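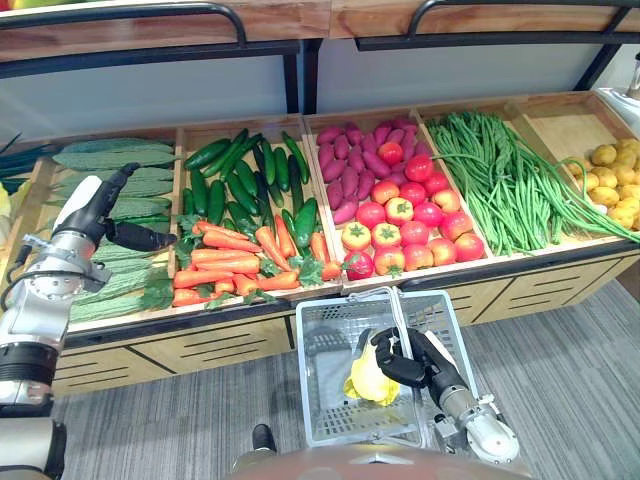
About > The workshop > Who we are

Who we are

Kaltero is a small shared workshop where members build robots in their free time. Chukwuemeka Sani and Ladi Ogbonna opened it in May, with one long bench and many borrowed tools. Now we are 13 members. Some of us build at home and come only for the heavy work.

Our main build is called Shehu. It has two arms, and we want it to do the shopping for vegetables: hold the basket with one hand and choose with the other. Danjuma Okonkwo makes the wiring, and Funmilayo Ojo writes the program for the hands. Carrots are a good test for a gripper – they are smooth, and they become thin at one end.
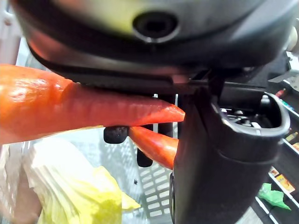
Visit us

The door is open from 12 until the evening. Beginners are welcome, also without tools. Please write first to Adebayo Akande if you want to bring your own machine – the bench is often full.

Recent from the workshop
- Flilar, our second gripper: the drawings
- How we chose motors for the arms
- Zestovau kit: notes after the first build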